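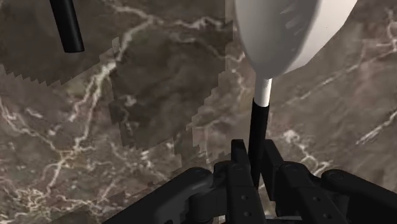 Chapter 6. Slip, Drop, Jam: When a Grip Goes Wrong

Most grip faults start small. A part shifts a hair in the fingers, the arm keeps going, and the fault shows up three moves later somewhere else. So this chapter works backward, from the bang to the cause. Start with the load. A long thin handle with a big rounded head on the far end, like the white head on the black rod between the two fingers, is a bad load even when it weighs next to nothing. The fingers have the rod. The size is all out past them. Any push on the head turns into twist at the fingers, and twist is what flat finger pads are worst at. Keep that in mind, it comes back in 6.3 and again in the problem set.

What you need from earlier chapters: friction (Ch. 2), torque about a point (Ch. 3), stop categories (Ch. 5). If Chapter 5 is hazy go back now. Really. The case below makes no sense without it.

6.1 The Plorkance case

Plorkance was a small packing plant. One cell, one arm, a two-finger gripper, handled tools going from a rack to a wash station and back. Built by Nondetti, programmed in a simulator first, then moved to the floor. The simulator runs were clean: 2,000 cycles, no drops. Everyone signed off.

On the real cell, cycle 643. A tool turned in the fingers during the fast swing to the wash station. The head clipped the rail of the guard. The tool came out, went through the gap under the guard, and landed on the walkway. No one was on the walkway. Thats the only reason it is a case study and not an accident report.

The arm did not stop. It went on to the wash station with closed, empty fingers, ran the wash, went back to the rack and placed nothing. Then it picked the next tool.

Read that again. Two separate failures, and the second one is worse.

Failure one: the grip. The grip force was set for a straight lift. Fine for weight. Nobody had worked out the twist during the swing, where the head wants to lag behind the fingers. In the simulator the pad friction was left at its default value, a good bit higher than worn rubber on a real handle.

Failure two: the check. The program asked one question, "are the fingers closed?" Answer was yes. Fingers closed on a rod and fingers closed on air both gave a yes, as the limit was set too loose. The drop was never seen by the controller, so no stop was ever called.

The Hayashi review, done in December for the plant's insurer, put the guard gap third on its list. Gap should have been smaller. But a guard is there for when the rest has failed, and here the rest had failed without telling anyone.

6.2 Words used in this chapter

Slip: the part moves in the fingers but stays held. May or may not matter.
Twist slip: slip by turning. Common with long handles.
Drop: the part leaves the fingers when it shouldn't.
Silent drop: a drop the controller does not know about. Treat every one as a safety matter, even with a soft, light part.
Jam: the part or fingers are stuck against something and the arm is still pushing.
Hold check: any test that the part is still there. Finger width, finger force, a beam, a camera.

Note, a hold check done once at pickup is not a hold check for the move. Plorkance had one at pickup. It passed.

6.3 First look at the numbers

Work the case with a swing that slows to a stop over 30 degrees of arm travel. Take the head as a lump at the end of the handle. Ignore the handle's own mass for now, we add it back in 6.5. Find the twist at the pads, then compare it with what the pads can resist at the set grip force. Do it twice, once with the simulator's friction and once with the worn value from Table 6.1. The first passes. The second dosen't, and it isn't close.

Before you go on, try this on the bench. Training cell only, slow speed, guard shut, a second person at the stop button. Pick up the Brornetlow practice handle at the middle, then again 2 inches nearer the head. Same force, same swing. Write down how far it turned each time. Bring the sheet to class, we use it for 6.4.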